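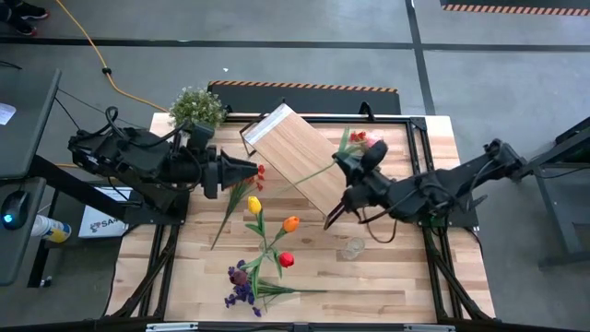
Flower table, Wanalside hall

Last updated: 8/29/19

Artificial stems laid out for the winter arranging class run by Prakash Kamath. The class has met here since 2018, and the stems go back in their tubs at the end of each session.

Tulips in yellow, orange and red, with deep purple flowers at the base of the stems. The red and pink cluster is up near the board. The small clear glass cup is to the right of the tulips.

The potted plant with the tiny white blossoms stays at the back corner.

Photos: Ravindran Fernandes

Contact | © Wanalside Flower Group | Back to top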